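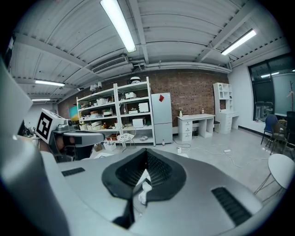

Sneha Pathak

Tustum has stopped all recording with its hand-held grippers after a fault was found in the jaw of the tool. The company told its operators on Tuesday to put the grippers down and not to charge them again until a new instruction comes. One operator had a pinched finger. She was treated with cold water and a bandage and went back to work the same afternoon.

The fault concerns the return of the jaw. When the operator releases the handle, the jaw should open slowly. In some tools it stayed closed for a moment and then opened or closed again with full force. The company has 13 grippers in use, and it found the same behavior in 2 of them. The others passed the check, but they are also out of use for now.

According to Nishad, the small workshop which assembles the tools for Tustum, the cause is most likely a spring guide that was changed in the last delivery. The new guide is a little shorter than the old one. In normal work the difference is not felt, but after many hours the spring can move to the side and catch on the edge of the housing. "We measured the part when it arrived, and the measure was inside the limit," the workshop wrote in its answer to our questions. "The limit was too wide. This is our mistake."

The finger accident was not the first sign. Operators had written in the shift log, already in December, that the handle felt "sticky" and that the jaw made a click before it opened. These notes were read as a question of cleaning, and the tools were wiped and given back. Tustum now says that every note about the handle or the jaw will go to a technician on the same day.

The stop has also a cost for the data. The grippers are used to record everyday hand work, such as picking up a cup or opening a drawer, and the recordings are later used to train robot arms. The opening of the jaw is saved together with the video. If the jaw did not move as the hand wanted, the saved value can be wrong, and a robot may learn the wrong moment to let go of an object. Tustum has marked 1054 recordings from the two faulty tools. Of these, 454 were checked before the weekend and the rest are waiting.

Kosora, a customer that receives the recordings, confirmed that it was informed. It has removed the marked files from its training set and said it does not expect a long delay — its next test on a real arm was not planned before the end of the month.

The repair itself is simple. The old spring guide goes back in, and a thin cover is added on the side where the fingers come close to the jaw. Nishad expects to finish the first tools next week. Each one must then run through a long open-and-close test without any catching before it is returned.

Operators who have a gripper at home or in another building should switch it off, remove the battery and bring both to the Villar office, where the desk is open until 6 p.m. Working hours lost because of the stop will be paid.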